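Projects > Student Reports > Shared Workshop Builds

Teaching Two Arms to Sweep a Table

Chaltu Hadgu and Sudheer Thomas, November 25, 2020

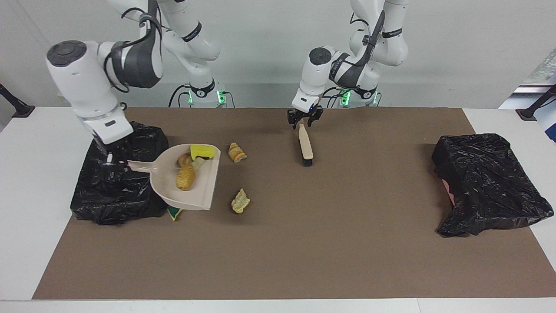 We picked cleanup because it's a chore that really does need two hands. One has to keep the dustpan still and tilted while the other pushes, and if either one drifts you end up chasing crumbs across the table. We called the project Gudum, and it has taken over our corner of the workshop completely.

What we set out to do

Our goal was one full cleanup: pick up the dustpan, pick up the hand brush, sweep the snacks and sponges into the pan, and tip everything into a trash bag. Each arm has a two-finger gripper, so both tools have to be held by their handles with no thumb to steady them. That sounded easy in February!

How we trained it

Natalina Bellini let us use her bench, and Omolara Danladi helped us sort out the cables (there are a lot of cables). We steered the arms by hand through the whole job and saved every run. We ended up with 40 clean runs and threw out 31 more, mostly because the brush twisted in the gripper on the way down. Then we trained a small model on the clean ones and let it try.

What we found out

The brush was the hard part. Its handle is wooden, and the fingers kept closing a little off center, so the bristles landed at an angle. We slowed the last bit of the descent and made the gripper stop above the handle before closing — a tiny change, and the best one we made all year.

Puffed snacks are wonderful test objects. They're light, they roll, and no two are shaped the same. Sponges are the opposite: they drag, and one likes to stop right at the lip of the pan. We still don't have a good answer for that. Sudheer wants a second, shorter stroke, and I'd like to lower the pan a few degrees and see.

Glossy black bags gave our vision code trouble too, with all those highlights moving whenever the plastic shifts. A plain brown mat under everything helped it find the snacks.

Still to do

We want to try a wider brush, and then dry rice, which Hryhorii Vakulenko has warned us about more than once. Our code and notes are on the workshop's shared drive in the Gudum folder, and anyone with a bench key is welcome to try it out and tell us what breaks.

31 shares | 2 comments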